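Okay friends, a few of you asked how the equipment budget for the two-arm stations is coming along, so get comfortable, I made tea and I have opinions. (1/13)

Quick background for the new folks. We're planning three more stations for next year, same layout as what we have now, and I'm the one who has to turn everybody's wish list into a number that Thulani Shezi will sign. He's a patient man, bless him. (2/13)

First lesson from last year: everyone budgets for the arms and then forgets everything between the arms and the wall. Arms are the easy line! You get a quote, you paste it in. Cables, clips, mounts, spare fingers, the table itself – that's where I got burned. (3/13)

And then there's the stuff that goes ON the table. I had a line called "props" last year and I put 900 dollars in it for everything and felt very generous. We went through it by May. (4/13)

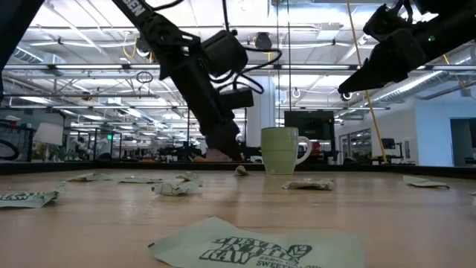
Crumpled stevia packets, one green mug, two grippers. Packets go under "consumables" now.

Pacita Umali is the one who talked me into splitting that line in two. Things that last (mugs, bowls, baskets) and things that get crumpled and torn and have to be bought again. Sweetener packets cost next to nothing each, but we go through boxes and boxes, and I was buying them at the corner store on my own card like a fool. (5/13)

So now we buy in bulk. Last order was 2,005 packets, which is an odd number because the seller threw in a handful. Lovely Malabanan keeps them in her drawer and I have seen her put one in her coffee, and I'm letting it go. (6/13)

Wrist cameras! Please, please budget spares. I had quotes from Hallix and Lumanlan, and Hallix was cheaper per unit but wanted five weeks for delivery. Five weeks with a station sitting idle costs you a lot more than the difference. I went with Lumanlan and two extras on the shelf. (7/13)

Tables I go back and forth on. Butcher block is heavy and a pain to move but it stays put, and I like how it takes a clamp. Reynaldo Magbanua would like me to price something lighter from Jesidis, so I will, and then I suspect we'll buy butcher block again. (8/13)
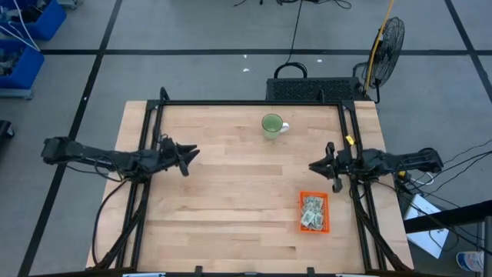

Butcher block in a black extrusion frame, an arm on each side, and the basket of paper bills for the folding-money work.

Look at the floor for a second, you budget people. Every one of those cables is something somebody had to order in the right length. I've put cable management in as its own line this year, about 3 percent of the station cost, and I expect to be argued with. (9/13)

Extrusion framing is the one place I'd tell you to order more than you need. You will want another rail. You will want it late in the afternoon when the supplier has gone home. Same goes for the little clips and brackets, get a big bag. (10/13)

Also a fan. I put a pedestal fan on the list for each station and got a raised eyebrow, and I'm keeping it on the list. They're cheap and people work near these things all day long. (11/13)

What I haven't figured out is service. Hatoser offered us a yearly contract that covers the arms but leaves out grippers, and grippers are what I worry about most. If anybody here has gotten a vendor to include them, I would love to hear how you asked. (12/13)

Draft goes to Thulani after Charito Panganiban checks my math, which she does with a red pen and a lot of sighing. Happy to share the blank spreadsheet with anyone who wants it, just send me a message – it has way too many tabs, sorry in advance! (13/13)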